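Forkden Community Help
Home > Facilities and Cleaning > Waste and Recycling

Liner keeps slipping into yellow-lid bin, office carpet area

Posted by baseboard_north
Status: Open
Views: 3,282
Tags: bins, liners, recycling, carpet, hinged lid

We have a set of rectangular recycling bins on an open-plan floor. Black body, yellow hinged lid, lid folds back toward the wall when it is up. They were supplied under the name Vavari and the label on the carton gave no model beyond that. The nominal capacity on the packing slip is 70 L.

The liners are translucent blue, bought by the carton of 100 from Brirnance. Flat width printed on the carton is 700 mm. Length is not printed and I have not measured it.

Problem: the liner goes in, gets folded over the rim, and by mid-afternoon at least one side has come off the rim and dropped into the bin. After that, paper and cups go down between the liner and the wall of the bin. The body then has to be wiped out by hand, and whatever is in the bottom has to be picked out first.

What I have tried so far:

Folding a deeper cuff over the rim. Holds longer, still drops on the hinge side.
Tape. Works, leaves residue, and the evening cleaners cut the liner to get it out.
A large elastic band under the rim. It rides up, and on the hinge side it fouls the lid.

Constraints: the bins stay against the wall, the lid colour cannot change because it matches the signage, and I would prefer not to buy new bodies. The floor is carpet tile, so anything that leaks is a separate problem.

Two things I want to know. Is 700 mm flat width wrong for this size of bin, and is there a method of fitting the liner on the hinge side that survives a day of the lid going up and down?

Reply from kerbside_tech
Marked helpful by the poster

Flat width is the place to start. A bag laid flat has a circumference of twice its flat width. Yours opens out to 1400 mm. Run a tape measure around the outside of the rim, including the lip. If the reading is well under 1400, there is slack in the mouth of the bag and nothing holding the cuff except friction, and polyethylene on a smooth plastic rim has very little of that. If the reading is over 1400, the bag is being stretched to get over the rim and it will creep back toward the inside as weight goes in.

You want the rim measurement slightly under the bag circumference, with the slack taken up by a knot at one corner. Gather the excess at a front corner, twist it twice, tuck it under the cuff. Do not gather it on the hinge side.

Length matters as well. The bag should reach the floor of the bin with enough left over for a cuff of a hand's width. If it is short, the bottom of the bag hangs in the air and the full load pulls on the cuff. In my experience this causes more slipped liners than width does. Push the bottom of the bag right down into the corners before you fold the cuff. If the cuff shrinks to nothing when you do that, the bag is too short and no fitting method will fix it.

Trapped air is the other fault. When a liner is dropped into a close-fitting body, air under it holds the bag up. It looks seated and it is not. The first heavy item pushes the bag down and the cuff goes with it. Either lift one side of the liner and press the air out before cuffing, or have a small hole drilled low in the body. I would not drill these. You have carpet under them.

Hinge side procedure:

1. Raise the lid fully and lean it back. If the bin is hard against the wall, the lid will not go back far enough to get a hand behind the rim. Pull the bin out first.
2. Open the bag completely before it goes near the bin. Shake it out once.
3. Lower it in and press the base into all the corners.
4. Do the hinge side first, while there is still slack everywhere else. Feed the film down between the rim and the lid. Keep it flat. Bunched film in that gap acts as a wedge and the lid lifts it every time it moves.
5. Cuff the two short sides, then the front.
6. Take up the slack at a front corner.
7. Close and open the lid several times. If the film moves at the hinge, take it out and do it again.

Most people do the front first because it is closest to them. That leaves the hinge side with whatever film remains, and it is usually not enough.

Reply from wetmop

just get bigger bags. we went up a size and stopped having the problem. cant remember the size, they were clear ones

Comment from baseboard_north

Bigger in which direction? If the width goes up there is more slack to deal with, per the reply above.

Comment from wetmop

longer i think

Reply from tile_and_trim

I look after a floor with a similar arrangement, patterned grey carpet tile, white panels and dark baseboard, bins along the panels. I agree with the rim measurement and the hinge-first order. Some additions.

Check for a liner retainer before doing anything else. Some rectangular bodies come with a separate wire or plastic frame that sits inside the rim and clamps the film. They are frequently left in the carton or thrown out with it. We bought ours through Leka and the retainers were taped to the underside of the lids, where they stayed for a good while. I cannot say whether the Vavari bodies have one. If the rim has a step on the inside, it was probably designed to take a frame.

If there is no frame, use clips. Spring clips with a flat jaw, one at each front corner. They do not go on the hinge side. With the front corners fixed, the load is shared and the hinge side stops creeping. Choose a dark clip on a black rim or people will remove it, thinking it was left there by mistake.

Inspect the liner with the lid up and look straight down into the bin. From the side, the cuff can look sound while the film inside has already folded in on itself and closed over half the opening. Items then sit on top of the folds and the bin reads as full when it is close to empty.
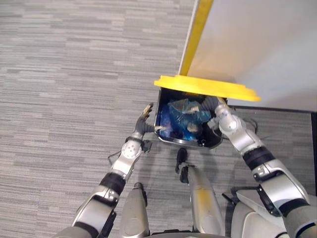
What to look for when the lid is raised

Film on the rim. It should be visible over the lip on all sides. If you can see bare rim along any edge, that edge has dropped or was never cuffed.

Film in the corners. Deep shadowed folds mean the bag has not been pressed out. A crumpled liner takes up a good part of the volume before anything is put in.

Lid travel. The lid should rest back without being held. If it falls forward, people hold it with one hand and push waste in with the other, and that drags the front cuff down.

Position against the wall. Leave a gap the thickness of the lid plus a finger. Ours had been pushed in so far that the lids were marking the panels. We put a short length of tape on the baseboard to show where the side of the bin goes, and the cleaners follow it.

Carpet. Lift the bin when you move it. Dragging a loaded body over carpet tile will catch a tile edge sooner or later, and a lifted corner beside a bin is a trip hazard. If a liner has leaked, blot the tile. Do not scrub it. If the stain remains, swap the tile with one from under a desk.

On liner stock: order one carton of the new size and run it through May before committing to more. Gauge varies between suppliers at the same printed dimensions, and a stiffer film holds a cuff noticeably better than a soft one.

Comment from baseboard_north

Measured the rim. It is well under 1400 mm, so there is a lot of slack. The bag is also short. With the base pressed into the corners, the cuff on the long sides is two fingers deep.

No retainer frame found. There is a small step inside the rim. I have asked the supplier whether a frame is sold separately.

Changed to hinge side first and put clips at the front corners of two bins. One held until the evening clean. The other dropped on a short side, where I had not pressed the air out. Will order a narrower, longer bag and report back.

Comment from kerbside_tech

Two fingers is not enough. The short bag is your main fault. Keep the clips on until the new carton arrives.

Related threads
Removing tape residue from a plastic bin rim
Lid hinge pin has worked loose
Choosing liner gauge for mixed paper and cups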